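Tagged: Small workshops > Automation > Buying and budgeting

Budget for hand-held grippers for recording bagging tasks: how many, and what else do I have to pay for?

Nikola Kalinowski

Hello everybody. I work in a small packing company, and we want to teach an arm to put bottles into clear plastic bags. We don't have the arm yet. The plan is to first collect demonstrations by hand with hand-held grippers, and buy the arm next year when we know what kind of data we can make. My manager gave me 2000 for the first stage and he wants a list by November.

I have two offers. Dolel sells a finished gripper with trigger grip, one piece for 1000. Olszewski sells a kit for less, but the fingers must be assembled and the camera mount is separate. I can buy two Dolel grippers and then the money is finished, or I can buy one and keep the rest for everything else. I don't know what "everything else" is, and this is the real problem.

My questions are: do I need two grippers for bags, or can one person do it with one? What small costs did you forget in your first budget? And is it a mistake to start with thin film, which looks to me like the most difficult material?

We have one table, one room and two people who can spend mornings on it.

Eskil Granström

Buy two. With one you will regret it. Also the kit is fine if you have somebody patient.

Edmund Jasińska

I can give a longer answer, as I planned the equipment for a similar job at Clasow and I made some errors with the money that you can avoid.

First, the number of grippers. A bag is soft, and it has no opinion about where its opening should be. If one gripper pulls the film, something else has to hold the other side or at least be near enough to help. For a hard box one gripper is enough for many tasks. For film I would write two in the budget from the beginning, even if the second arrives later. Please check that both grippers are the same model and the same revision. We bought the second one some months after the first, the finger pads had a different shape, and we had to treat the two sets of recordings separately.

Second, the table. Nobody in our office put the table on the list, because we already had a table. But look at what is close to the fingers during the work, because all of this goes into your recordings and a part of it costs money:
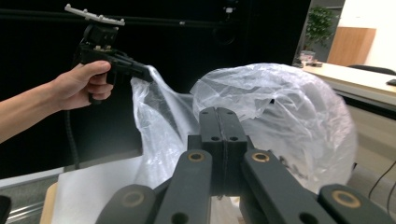
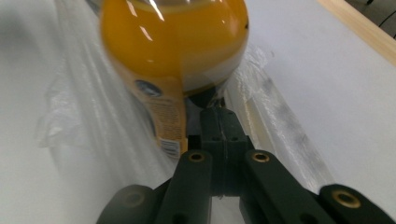

Clear film is in both views, and the white glare on its folds is what you have to plan for when you choose lamps.

What I would put on the list, in the order I would buy:

1. Grippers. Two of the same model. If the money is too small, take the Olszewski kit twice before you take the Dolel once. I have used both, and after assembly I did not see a big difference for this kind of task. The assembly needs two days for a person who has never done it, so put these days in the plan also.

2. Spare finger pads. They become scratched, and the grip on thin film changes when they do. Ask the seller for the price of pads before you order the gripper, not after. For us one set was 40 and we used more sets than I expected.

3. Light. I would reserve 70 for a softer lamp, or for diffuser sheets if the ceiling lights can't be changed. With film you will see strong white streaks, and if they move each time a person leans over the table you will throw away recordings.

4. Cables and storage. A longer cable than you think, with some way to keep it off the bag. Memory for the recordings was our biggest surprise. I had written one disk, and we needed the second before the end of the first month.

5. Bags and bottles. It sounds like nothing, but a used bag behaves in another way than a new one: it is full of creases and opens more easily. We counted it as office supplies and then there was a discussion with accounting. Give it its own line. For bottles, buy the shapes that you will really pack, with the labels on.

6. A dark curtain or a plain panel, if your table stands in an office. This is optional. We did it late and I can't prove that it helped, but people walking past were less of a problem.

About your last question, I don't think it is a mistake to start with film if film is your product. But I would spend the first week with bottles only, without any bag, so your two people learn the trigger and how the gripper feels in the hand. A full bottle lying on its side wants to roll, and this is already enough work for one week.

Keep a small part of the 2000 unspent. In my budget every coin had a name already on the first day, and when a trigger spring broke we waited three weeks for a signature.

Nikola Kalinowski

Thank you very much, this is more than I hoped for. I will ask Olszewski for the price of two kits together with pads. Does the kit include the camera mount if you order two? On their page it is not clear.

Edmund Jasińska

For us it was not included. Ask them in writing.

Ajith Rao

One thing to add to Edmund's list - check the weight. We compared offers only by price and opening width, and then the person who recorded had a tired wrist after one hour. Stemovley lent us a gripper for a week before we decided, against a deposit. Maybe your sellers do the same if you ask. We changed our order after this week, so for us it was worth it. I have no experience with bags, only with cartons.

Last updated: November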